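Ticket 897: Soft goods episodes rejected at review
Project: Venilden
Opened by: Unai Barroso
Assigned to: Itziar Escobar
Priority: Medium (was Urgent, until Urgent filled up)
Status: Closed, with grumbling

Reported problem

Unai Barroso, 8 September 2020
Review bounced 402 soft goods episodes overnight. Reason given on every one: "grip rule 2." I have read grip rule 2. It says to grasp the item "properly." I would like to know which of my grasps were improper and whether their parents have been told.

First reply

Itziar Escobar
Rule 2 was written in May for rigid items, when the worst thing we picked up was a mug. On a mug, "properly" means both fingers flat on the sides. On fabric, the checker wants the cloth gathered between the fingers, with enough of it below the pinch that a small tug won't pull it free. None of this is written down anywhere. I checked the wiki, the old wiki, and the laminated sheet.

Please send a frame with the fingers closed on something soft.

Unai Barroso
Attached. Navy fabric, wicker behind. It's pinched between both fingers and continues down past them. If that's improper I'll take up pottery.

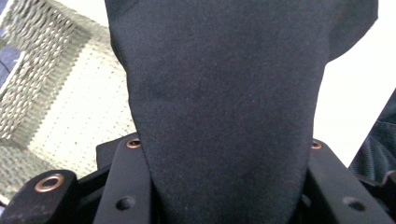

Findings

1. The grasp is fine. The cloth is bunched between the fingers and both fingertips are in view.
2. The fabric blocks most of the middle of the view. The checker reads a blocked view as a missed grasp and files it under rule 2, having no other rule to file it under.
3. Nicanor Retamal confirms the checker's occlusion limit was copied from the mug settings. He'd rather not say by whom.

Fix

Rule 2 now has a part for fabric: gather the cloth, close fully, pause before lifting, keep both fingertips visible. A large item may fill the view during the lift. If it still fills the view at release, redo the episode. Keep your other hand clear of the fingers while they close. That was always the rule, but it lived in the appendix on batteries.

The word "properly" has been removed from the document. Saturnino Cordero asked what replaces it. Sentences do.

Recheck

Nicanor Retamal
Reran the rejects with the new limit. 400 passed. The other 2 really were missed grasps, and Unai has agreed to redo them.

Unai Barroso
Agreed is a strong word. Redone. Please close.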